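Chapter 2
The Demo and the Data

Student robotics has a publicity problem, and the problem is that the publicity is very good. A club shows a clip of its arm picking up a part. The clip runs a few seconds, everyone claps, and the school puts it on the front page of its website. What the clip leaves out is how many tries came before it, who set the part down and how carefully, and what the arm did when someone moved the part an inch to the left.

This chapter is about learning to ask those questions, starting with your own work. We will follow one student project, the Lulden team at Campbell, from its first proposal in the fall to its last report in May. The team was made up of Nayeli Sotelo, Moataz Soliman and Maya Rizk, with Youssra Alaoui as faculty adviser. Their proposal said the arm would "handle small electronics as reliably as a person." Alaoui crossed the sentence out and wrote in the margin, "Which person? Which electronics? How often?"

She was right to. The team's first answer was a video. Their second was a log of 884 grasp attempts, and it is much less fun to look at. It is also the reason the project is in this book. Once the attempts were written down, with the failures left in, the students could see that most of their early claims rested on a single part in a single position. Change either one and they had no idea what the arm would do.

Be careful with the log, too. A big number of tries looks like proof, and it is easy to hide behind. If the same student places the same part in the same spot every time, the hundredth try says little that the tenth did not. Soliman made this point against his own team's results, and it cost them 28 extra hours in the lab.

Competitions make all of this worse. The Daltov event, which the team entered in the spring, scored each entry on its best run. That rewards a robot that works once. Aslı Türkmen, who judged that year, told the students she would have preferred to score the worst run. We agree with her, though we doubt many schools would sign up.

As you read, keep these questions at hand:

What exactly is being claimed?
Who chose the conditions of the test, and when?
What was counted as a success, and was that decided before the test or after?
What would the result look like if the claim were false?

Section 2.1 begins with the gripper, where the team made its first large claim and its first large mistake. Close work around boards and wires is a hard case for any pair of fingers, and a fair place to start doubting.

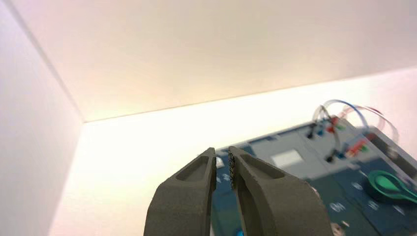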